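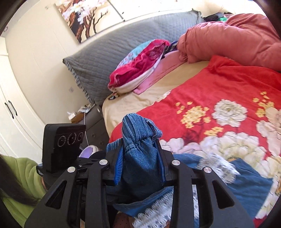 Picking up denim with the hand-held gripper, red flowered bedspread underneath.

Maribeth Macaraeg
Jul 8, 2020

Some notes on automation at work, as a few people asked. I sort and fold at Holtard. We do returned clothing and household textiles at the Drostside building.

Until December all of it was done by hand. Then the Uvik line went in. It folds shirts and towels if they come in flat. It does not do well with jeans, jackets or anything with a knit edge on it.

So part of the job now is showing how a person picks things up. You hold a gripper, grab the piece, lift it, put it down. Then you do it again with the next one.

A full set is 576 lifts. My best day is 200. Your wrist knows it by the end.

Denim is the hard one. It's stiff, and it holds whatever shape it was dropped in. With your fingers you find the seam without thinking. With two jaws you have to decide where to pinch before you get there.

It also has to be done on messy beds with blankets and duvets bunched up on them. A clean table is too easy, and people's clothes don't sit on clean tables.

What changed for us: there were 8 on the folding tables and now there are two. Four moved to lifts like me, one went to the Fitzgerald warehouse, one retired. No layoffs so far. I'm not going to promise that stays true.

Pay is the same. Hours are better, no more late shift. I do miss the talking. Folding you could talk all day, and with this you mostly watch your hands.

The two still folding get all the odd stuff the machine kicks out. They say the pile is smaller than in the spring but every piece in it is a pain.

Someone asked if I mind teaching it my job. Some days yes. I asked for the training on line repair and my name is on the list. Will post when I hear back.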